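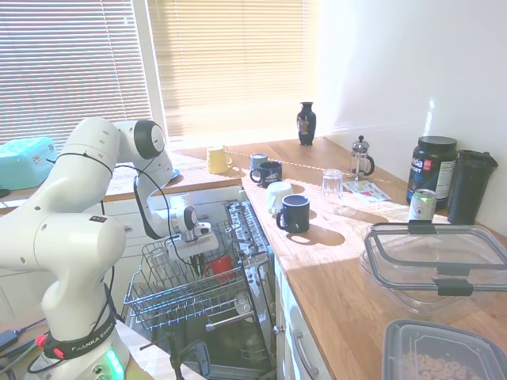 Yaa Tetteh wrote in to ask why plates come out of a dishwasher dry while plastic lunchboxes come out with a puddle in the lid. Her brother Kwame says the lunchbox is sulking. He is wrong, though it is a reasonable guess if you have met his lunchbox.

Let's start with how a dishwasher washes. You might imagine it fills up to the top like a bath. It doesn't. Only a shallow pool of water sits at the bottom. A pump pushes that water into long spinning arms full of little holes, and the water shoots out so hard that it makes the arms whirl round. Then it drips back down, gets strained and goes round again. The same water may hit your cereal bowl many times in one wash, so it is best not to think about the gravy.

The water is hot, often 60 degrees Celsius or so on a normal wash. Hot water softens fat, and the detergent pulls the fat off the plate in tiny blobs. Detergent also contains enzymes — special chemicals that chop up bits of egg and porridge until they are small enough to wash away. Your stomach has enzymes too, and does much the same job with less rattling.

Now for the drying. At the end comes a very hot rinse, and everything inside heats up. A thick china plate is heavy and holds plenty of heat. The water left on it turns into vapour and drifts off, and in many machines it settles on the cooler metal walls and runs down the drain.

A plastic lunchbox is thin and light. It cools quickly, so there isn't much heat left to get rid of the water. Plastic also makes water bunch up into fat drops, and fat drops are slow to dry. Turn the lid so that it slopes, and most of them will roll off.

Try it at home: warm a china mug and a plastic cup with hot tap water (ask a grown-up), tip the water out and wait. Feel both after a few minutes. One will still be warm. The other belongs to Kwame.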